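Tray works open day, Serkalell

The Kocsis plant in Serkalell opens its doors once a year, in June. I went for the morning session, which starts at 9 and is over by lunch. Kocsis makes serving and storage trays for canteens, bakeries and hospital kitchens. I buy for a small catering supply store, and we have stocked their trays for 5 years, so I wanted to see the place. 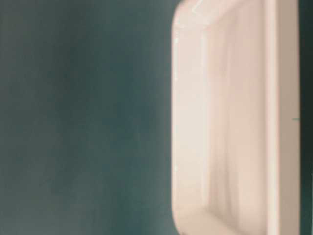
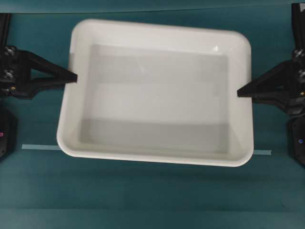
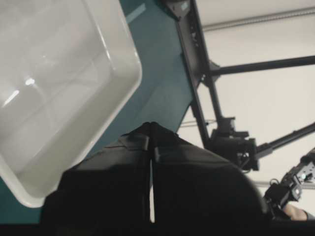

White tray, teal work surface. Open day at Kocsis, Serkalell.

The tray in the pictures is the large white one, a plain rectangle with rounded corners and a raised rim. The Himora line is built on that shape. It comes in two depths, and the shallow one outsells the deep one by a good margin. I had only handled the older version with the narrow lip. The rim on the new one is thick and rounded, easier on the fingers when you carry a stack of them down a flight of stairs.

The tour began in the raw material store. There are sacks of pellets on pallets and a dryer that runs all night. The floor is swept constantly, and you notice why when you step on a few pellets in smooth soles. We were given overshoes and ear plugs at the door. The ear plugs were needed in the molding hall and not much anywhere else.

The molding hall has four presses. Only two were running when we walked through. A tray drops onto a belt, an operator looks it over and trims the spot where the plastic entered the mold, and it goes into a rack to cool. They let them stand overnight before anything else is done to them. Trays stacked too soon can take on a bow, and then they rock on a flat counter. I have had customers bring back trays for exactly that, so I asked about it. The answer was that the racks were changed last winter and returns have dropped since. I will see whether that holds with our own orders.

After that came the checking room, the part I liked best. Trays are looked at on a flat surface under strong light. White plastic shows every scuff, and a dull patch on the inside wall is enough to send a tray to the seconds bin. Seconds are sold at the gate in bundles and are fine for a garage or a potting bench. There is also a load test. The standard is 100 pounds of sandbags spread over the floor of the tray for an hour, and the tray has to sit flat afterwards.

Packing is done in the next room. Trays go out nested with a paper sheet between them, and a full pallet holds 392. I asked why it was not an even 400 and was told that the last layer has to leave space for the corner posts. Small orders are packed by hand at a long bench near the loading door.

Coffee was in the staff canteen, served on their own trays, the brown kind with the Jestolus pattern pressed into the base. That pattern is being dropped at the end of the year. If you have customers who match sets, order now. The canteen also had a table of old stock going back a long way, including a divided tray with a cup holder that I would happily sell if they made it again.

A few practical notes. Parking is behind the building and fills up early. The bus stops at the main gate, but the entrance for visitors is on the side street, a ten minute walk round. Children are allowed in the canteen and the checking room but not the molding hall. You can order on the day at trade price if you bring your account number - I had left mine at the store and had to phone for it.

I ordered two pallets of the shallow white and half a pallet of the deep. Delivery is quoted at three weeks.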